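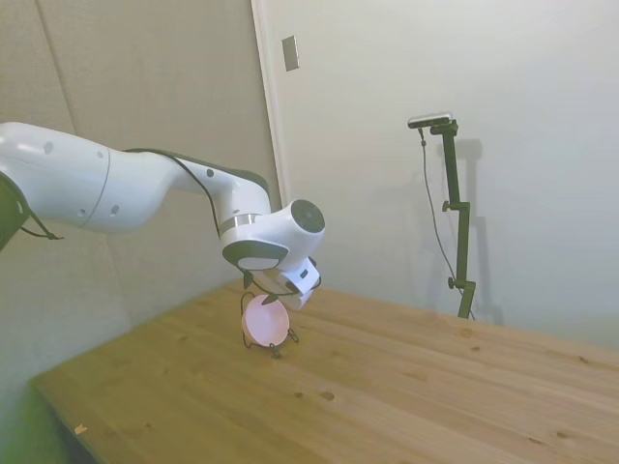 La vaisselle, Bohdan Nazarenko n'en parle jamais en premier. Il parle des supports. « Une assiette à plat dans un placard, on l'oublie. Debout, on la voit le matin en prenant son café. » Vingt minutes de retard, manteau encore sur le dos, il cherche ses lunettes et commence quand même. Chez lui les pièces rondes et plates se présentent toutes pareil : le rose pâle, par exemple, posé sur la tranche dans un fin support de fil noir, les petits pieds en boucle sur le bois clair de la table. Il y tient, au bois clair. « Sur du foncé le rose devient gris, on dirait du jambon. »

L'atelier s'appelle Flimen. Une pièce au rez-de-chaussée, rue étroite, livraisons jusqu'à 8 heures le matin et après c'est fini, la rue ferme. Il y vend des disques décoratifs, des assiettes qu'on accroche ou qu'on pose, et les supports qui vont avec. 188 références au catalogue, « beaucoup trop », dit-il. Il voudrait en enlever la moitié en décembre. Il le dit depuis trois ans.

Rechercher sur le site OK

Le fil, il le plie lui-même au début. Mauvaise idée — les doigts, le dos, et des pieds jamais au même niveau. « J'avais une cliente de Granby qui mettait un bout de carton sous le sien. Elle me l'a dit très gentiment. J'ai eu honte toute une semaine. » Depuis, c'est la maison Pelkonen qui plie, d'après ses dessins. Première commande : 4000 pièces, le minimum. Il en reste. Il montre les cartons du menton, sans se lever.

Pourquoi des boucles en bas, et pas un simple bout coupé ? Il soupire, la question revient souvent apparament. « Le bout coupé raye. Sur une table cirée vous avez deux petits traits au bout d'un mois. La boucle glisse. Et puis c'est plus joli, voilà, j'ai le droit de dire que c'est plus joli. »

Les couleurs maintenant. Le rose part bien, le vert se vend mal, le blanc ne bouge pas. Un café de Grorden lui a pris tout un mur de roses l'hiver dernier, il a fallu revoir les fixations deux fois. Il n'aime pas trop en parler. La facture — 884 euros de visserie et de déplacements — il s'en souvient au centime. « Pour un mur ! J'aurais dû leur donner des supports et une étagère. »

Des conseils pour ceux qui en ont un à la maison ? Il réfléchit, enlève enfin le manteau. Ne pas le coller contre le mur, laisser une main d'espace. Dépoussiérer au pinceau sec. Le soulever par le haut avec deux doigts et tenir le support de l'autre main, sinon le fil vient avec et tout bascule. Pas de produit à vitres. « Les gens adorent le produit à vitres. »

Il doit partir, un livreur appele pour la deuxième fois. Sur le pas de la porte il revient sur le vert — il va peut-être le garder, finalement, sa sœur l'aime bien.

12 partages 3 commentaires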